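Call for Participants: Viewer Response to a Faked-Broadcast Feature

Brerkex is recruiting 38 adult viewers for a study of Narker, a satirical feature about a studio crew hired to stage a news event. The film is in its final edit and runs in two cuts. The study compares how viewers judge the plausibility of the plot under each cut.

Participants watch one cut at home through a private link, then complete a questionnaire of 69 items. A follow-up interview by phone takes place in January. 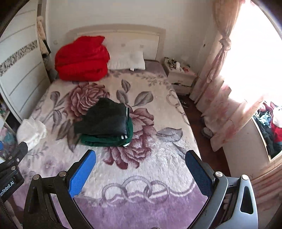
Applicants must be 18 or older, must not have worked on the film, and must not have read the Bautista novel it adapts. Prior interest in political satire is neither required nor a disadvantage.

Viewing conditions are fixed. The film must be watched in one sitting, after 7 p.m., on a screen larger than a phone.

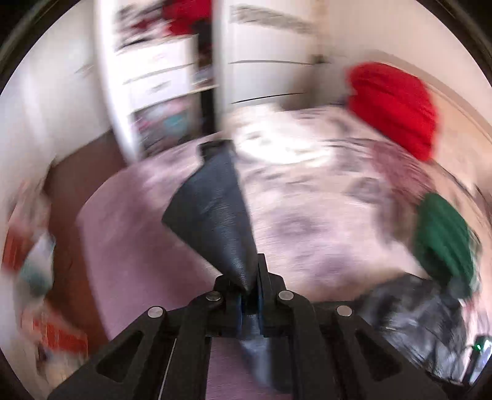
The questionnaire includes a short section on costume and props -- the two cuts differ most in this area. Respondents describe materials in plain terms. "Dark slate-gray fabric, finely wrinkled, pale sheen on the lower half" is a sufficient answer for a piece of cloth like the one shown. Garment names and period terms are not scored.

Payment is made after the interview. Send your name, age and city to Hajnalka Mészáros, Brerkex, 1169 Gistthorpe Road. Technical questions about the link go to Jomar Lagman at the same address.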